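Galeria: Célula 3062, ocorrência de perda de preensão e medidas de segurança

Última atualização: março

Março. Redação do Núcleo de Segurança em Automação, Stinska

A presente galeria integra o dossiê público relativo à ocorrência registada na célula 3062, na unidade de Nernstead. A célula, de dois braços, destina-se a ensaios de manuseamento de embalagens flexíveis com produtos hortícolas. Durante um ciclo de abertura e transferência de sacos, o braço esquerdo manteve a garra fechada depois de receber a ordem de libertação, enquanto o braço direito prosseguia a trajetória prevista. O saco foi esticado entre as duas garras até ceder. Não houve feridos. O operador de serviço acionou a paragem de emergência às 10h40 e a célula ficou fora de serviço durante 4 dias.

A análise foi conduzida pela Stinska com o apoio técnico da Ó Briain, responsável pela manutenção dos acionamentos. Foram examinados 900 ciclos anteriores à ocorrência, tendo sido identificados 2 episódios semelhantes, de menor duração, que não haviam gerado alarme. Em ambos, a garra esquerda abriu com atraso e o ciclo terminou sem intervenção do operador, motivo pelo qual não constavam do livro de ocorrências da unidade.

A causa apurada foi uma falha intermitente na confirmação de abertura da garra. O controlador considerava a ordem cumprida logo após o envio e autorizava o movimento seguinte sem aguardar a leitura de posição. A falha manifestava-se sobretudo com película fina, que tende a dobrar-se entre os dedos da garra e a alterar o valor de esforço lido no fecho. O ensaio com recipientes rígidos, utilizado na receção da célula, não permitia detetar esta condição.

Foram adotadas as seguintes medidas, aplicáveis a todas as células de dois braços da unidade:

- confirmação de posição obrigatória em ambas as garras antes de qualquer afastamento dos braços;
- limite de força reduzido nas tarefas com sacos e películas;
- paragem conjunta dos dois braços sempre que um deles entre em falha;
- registo automático de atrasos de abertura, mesmo quando o ciclo seja concluído;
- limpeza do tampo e verificação visual das garras no início de cada turno.

O módulo de supervisão Sekura, instalado na célula, foi reconfigurado em conformidade. A versão anterior da configuração permanece arquivada para efeitos de auditoria e não pode ser reposta sem autorização escrita do responsável de segurança. O procedimento de reentrada em serviço inclui um ensaio a velocidade reduzida, com o operador fora da zona delimitada e com acesso direto ao comando de paragem.

Trabalho com embalagens flexíveis: a garra esquerda segura a borda de um saco de plástico transparente e a direita um saco com fecho que contém um vegetal de folha verde.

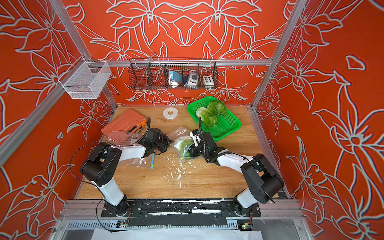 Pode um operador retirar manualmente um saco preso na garra?

Apenas com a célula parada, a energia dos acionamentos cortada e o bloqueio individual aplicado. Se a garra permanecer fechada nessas condições, deve ser chamada a equipa de manutenção, não sendo permitido forçar os dedos nem puxar a película.

A distância entre as garras merece atenção particular nesta tarefa. Com poucos centímetros de folga, um movimento não confirmado de um dos braços transmite-se rapidamente ao outro através do material, e a deteção de colisão pode não atuar, dado que não existe contacto direto entre as duas garras.

Os pedidos de consulta do relatório técnico devem ser dirigidos por escrito à unidade de Nernstead, com indicação do número da célula. Os anexos relativos aos acionamentos são disponibilizados mediante acordo prévio da Ó Briain.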